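Flodside shuttle sorter – progress report, 26/10/2026

Hi Sandrine,

You asked for something short on where your money has gone, so I'm writing this at the bench with the soldering iron cooling down next to me. The good news first: both handheld grippers are built and both of them close! The left one gave me grief all through the summer (the cable kept working its way out of the top whenever I turned my wrist), and Bence fixed it in an evening with a better strain relief and a lot of muttering.

We've settled on shuttlecocks as the thing to practice on. The badminton club at Flaradstead gives us their old ones for free, and they're a really good test – light, a bit squashy at the skirt end, hard at the tip, and they roll in a curve when you nudge them. If the jaws can deal with a shuttle, I'm pretty relaxed about the rest of what's on our list.

Most of my workshop time now goes on picking up by hand with the grippers and getting a feel for how hard to squeeze. I started out grabbing by the skirt and crushed plenty of them, so I've gone gentler on the trigger spring. 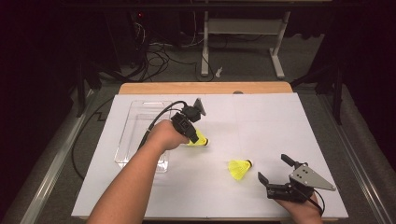
Do we still need the second gripper if one can pick up a shuttle by itself?

We do, because the sorting plan has one hand holding a shuttle while the other turns it to check the feathers, and a single gripper has to put it down every time.

On the money side, I've spent 338 of the grant since May. The biggest chunk was the motors from Schmieder, then cable and screws, then 40 for a replacement board after I drilled through the first one (my own fault, and I did it twice). Jörg let us have the metal for the plates at cost, so there's more left than I expected.

Still to do: new pads for the jaws, a longer cable on the right side, and a proper box for the electronics. I'd like 7 more weeks before I show it to the whole workshop. Come by before then if you like, the kettle's always on and you can have a go yourself.

Benedikt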